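**SUROLVILLE** – Frimpong, the catering company that runs shared kitchens for schools and senior housing in Surolville, has set aside $232,000 for its first robot arms and plans to ask suppliers for firm prices in January.

The money covers arms, grippers, mounting, safety work and the first year of support. It doesn't cover changes to the kitchens themselves, which the company wants to keep as they are wherever it can. Two suppliers, Zurkance and Stevosel, have given early estimates. No order has been placed.

Before it spends anything on hardware, Frimpong is running the jobs it has in mind in computer simulation. Haruto Tsuji, the equipment planner in charge of the purchase, said the company wanted to know which arm and which gripper it needed before it sat down with a salesperson.

"A gripper is a small line on the quote and a big part of whether the thing is any use to us," Tsuji said. "If we get that one wrong, we have bought a very expensive post."

The simulated work is simple kitchen work: approaching things on a flat surface, picking up, setting down, and dealing with doors and drawers. Each task is run many times with small changes in where things sit and how the arm comes at them. The runs are recorded as pictures and joint readings, and Tsuji's group goes through them on Friday mornings.
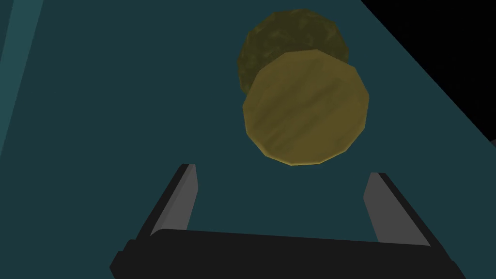
*A simulated run, with the gripper's fingers open and two round objects on the tabletop.*

Frimpong started with a list of 31 tasks sent in by its kitchen leads. Eleven are left. Most of the others were dropped on cost, including anything involving hot oil, anything that would need a second arm, and several cleaning jobs that would have called for sealed equipment. The price of a sealed arm was high enough in both estimates that the company took those tasks out in one go.

The tasks that remain all fall in the quiet hours, mainly between 2 p.m. and 5 p.m., when lunch is finished and the evening crew hasn't started. They include putting away clean items, laying out containers and fetching stock from base cabinets. Frimpong has had trouble filling those afternoon shifts, and managers have been covering them.

Tsuji said no jobs would be cut as part of the purchase. Staff were told about the plan at shift meetings in the fall, and those who asked were shown some of the simulated runs. Several pointed out items the planners had left off, such as the step stools that tend to be parked in front of the lower cabinets.

**Two very different quotes**

The two suppliers split the cost in different ways, and that has made them hard to compare.

Zurkance's estimate has a higher price for each arm, with a two-finger parallel gripper, the control software and training included. Support is free for the first year and billed by the month after that. Stevosel's arm is cheaper, but the gripper, the mounting stand and the software license are listed separately, and installation is charged by the day.

On the numbers Frimpong has so far, the budget would pay for two Zurkance arms with a little left over, or three Stevosel arms with almost nothing left for spare parts. Tsuji said he would want a spare set of fingers and pads on the shelf for every arm, whichever way the decision goes.

"Three sounds better than two until one of them is waiting on a part," he said.

Delivery is another difference. Zurkance has quoted a wait of up to 30 weeks. Stevosel has said its arms could ship sooner, though it hasn't put a date in writing and the stands come from a separate shop. Frimpong would like at least one arm in place before the next school year and has asked both suppliers to state a delivery date in their January bids, with a discount if it slips.

**Doors and drawers are the hard part**

Of the tasks still on the list, the ones with cabinets have taken the most planning time. Frimpong's kitchens were fitted out over many years and the door fronts don't match from one site to the next. Some have bar handles, some have knobs and some have only a lip along the edge. The swing of a door also decides where an arm can be mounted, and a stand in the wrong spot can block the aisle. 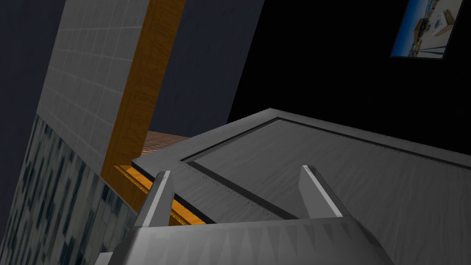

Reach is the question that matters most for the budget here. A longer arm costs more in both estimates and needs a heavier stand, and at two of the older sites the floor would have to be checked before a heavy stand went in. A shorter arm can be carried on a lighter cart and moved between stations, but it may need to be repositioned partway through a shift. Someone on staff would have to do that, and the time would have to be paid for.

Tsuji's group has been working through both cases in simulation, first with the arm fixed and then with it on a cart in several positions. He wouldn't give results yet. He said the runs were useful for ruling out layouts and for spotting awkward angles, and less useful for anything that depends on how a surface feels or how stiff an old hinge is.

"I don't take a simulated hinge as gospel," Tsuji said. "We have hinges in the Mill Street kitchen that I can't open myself without a shove."

For that reason the company has kept back part of the budget for a paid trial on site. Under the draft plan, each supplier would bring one arm to a working kitchen for two weeks in the spring and run the same set of tasks in the afternoon hours. Frimpong would pay a flat fee for the trial, to be taken off the price if it goes on to buy. Zurkance has agreed in principle. Stevosel has asked who would carry the insurance during the trial, and the two sides are still talking.

**Costs beyond the arm**

The draft budget has several lines that weren't in the first version. Electrical work is one of them. Two of the kitchens have no free circuit near the spot where an arm would stand, and running a new one means closing the room for a day. Floor marking, a stop button within reach of each station and a risk assessment by an outside engineer have also been added.

Training is down for two people per site. The company first planned on one, then changed it after looking at sick days and vacation. Staff who take the training will be paid at their normal rate for the hours, plus a small allowance afterward for being the contact person.

Then there is the simulation work itself. The company paid for the computer time and a software seat out of this year's money, so neither comes out of the $232,000. Tsuji said he expected to keep the seat after the arms arrive so that new tasks can be tried on screen first. The yearly fee would move to the regular equipment budget, along with pads, fingers and other parts that wear.

Leasing was looked at and set aside for the time being. Both suppliers offer it, but the shortest term was three years and neither lease allowed the arm to be moved from one address to another without a new contract. Frimpong shifts ovens and mixers between its kitchens as bookings change, and it wants to be able to do the same with an arm.

**What happens next**

The request for bids will list the 11 tasks, with measurements of the counters and cabinets at each site and a short description of the items to be handled. Suppliers will be asked to give one total price for each kitchen, including the gripper, stand, software, installation and first-year support, and to show the yearly cost after that as a separate figure. Tsuji said the single total was the main thing he wanted out of the process.

Other suppliers are free to bid. Frimpong has heard from one more firm but has no estimate from it yet.

The spring trials, if both go ahead, would be held one after the other in the same kitchen. The company expects to place an order for one arm first and hold the rest of the money until that arm has been through a full month of afternoons.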